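Dor no pulso depois dos treinos de chi sao – paro ou continuo?

Mehwish Naqvi
Comunidade Komov > Artes marciais > Lesões e recuperação

Boa tarde a todos. Treino wing chun há 7 meses, duas vezes por semana, na escola Trương. Desde maio que me dói o pulso direito do lado do mindinho, sobretudo no bong sao e quando faço a primeira forma devagar. No dia a seguir passa quase tudo. O instrutor diz que estou a fazer força a mais com o ombro e que o pulso paga. Pode ser. Tenho 42 anos, trabalho ao computador, nunca parti nada. Também faço murros no saco de parede, 200 por treino, sem ligaduras. Paro umas semanas ou dá para ir adaptando? Obrigada desde já

Lộc Khúc
Tive igual. O saco de parede para já, é a primeira coisa a cortar. 200 murros sem ligadura com o pulso já a queixar-se é pedir chatices. O chi sao podes manter mas leve, com alguém que não empurre, e avisa antes de começar. Se a dor vier durante a forma, mais devagar ainda e menos ângulo na mão.

E vai ao médico se daqui a 2 ou 3 semanas estiver na mesma. Lado do mindinho pode ser várias coisas, por aqui ninguem te sabe dizer qual. Eu andei meses a adiar e depois foram 130 euros em fisioterapia, fora as consultas.

Toàn Từ
gelo e siga. no meu tempo treinava-se com dor e pronto

Hường Tô
Não ligues ao gelo e siga. Dou aulas às sextas no grupo Skevholm e vejo isto muito em quem começa, quase sempre cotovelo demasiado aberto e mão tensa. O que costumo mandar fazer:

1. Duas semanas sem saco nem boneco de madeira. Só passos, viragens e forma com a mão solta.

2. Soltar a pega. Pegar numa coisa lisa e chata, segurar só com a força que chega para não cair, 10 segundos, largar. Cinco vezes cada mão. Se doer, parar logo.
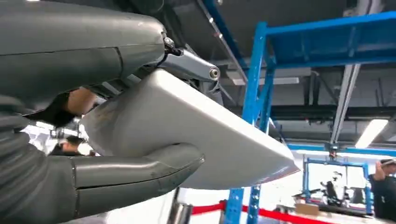
3. Voltar ao saco com ligaduras, 20 murros, punho alinhado com o antebraço. Sobes na semana seguinte se não houver dor – se houver, voltas ao ponto 1.

Pede tambem ao instrutor para te ver o bong sao de lado, de frente não se nota nada.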